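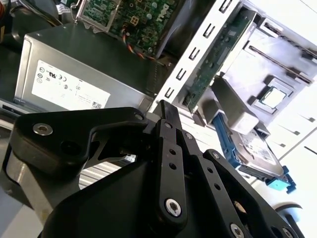
Objet : Re: [emploi-technique] Poste de technicien chez Meijer, site de Leltden

Bonsoir la liste,

Merci pour toutes vos réponses, je ne m'attendais pas à en recevoir autant (ma boîte déborde !). Je reprends d'abord la question qui revient le plus.

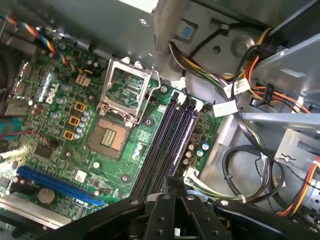 Le 17 mai, un abonné de la liste a écrit :
Bonjour, l'annonce parle d'un CDD de 8 mois à Leltden. Est-ce renouvelable, et faut-il déjà avoir son diplôme pour postuler ? Je termine le mien en octobre.

Alors oui, renouvelable une fois, et pour le diplôme une attestation d'inscription suffit. Ils prennent deux personnes. Envoyez CV et lettre avant le 31, en un seul PDF s'il vous plaît, les dossiers en six morceaux me rendent chèvre !

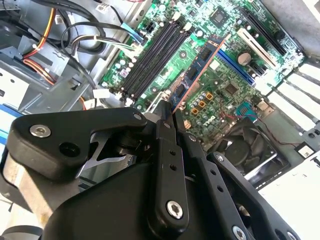
Tour ouverte, carte mère verte.

Côté logement, Meijer verse une aide de 900 euros à l'arrivée, à condition de venir de plus loin que Stisbridge. J'ai fait la demande moi-même à l'époque, c'est long mais ça passe, gardez bien vos

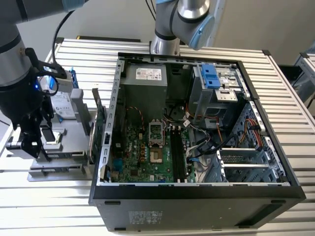
justificatifs. Quant au poste chez Satumitz, il est pourvu, je l'enlève de la liste ce soir.

Bon courage à tous, et écrivez-moi hors liste pour les cas particuliers.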